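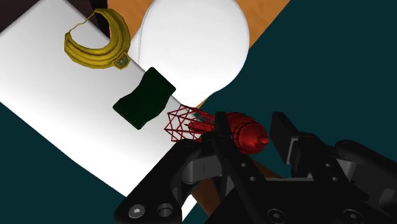 2.1 Sizing the gripper before you order

Most of the budget for a Memach cell goes to the arm, but the gripper decides what the cell can handle. List your parts before you ask for a quote. A mixed set such as a ribbed bottle on its side, a wavy green piece and a thin red wireframe calls for a two-finger gripper and a simulation run first.

1. Write down the widest and narrowest part you plan to pick.
2. Send the list to Gromilholm for a simulation run. Allow 3 weeks.
3. Price the gripper and the spare finger set together. The set is $1,521 and is not in the base quote.
4. Hold back $4,000 for mounting, cabling and the first service visit.

Note: Orders placed after September ship with the next year's price list.

Caution: Do not order custom fingers until the simulation report is signed. Custom parts cannot be returned – this includes unopened boxes.

For sets of more than nine part types, contact Unai Ibarra in planning before step 2.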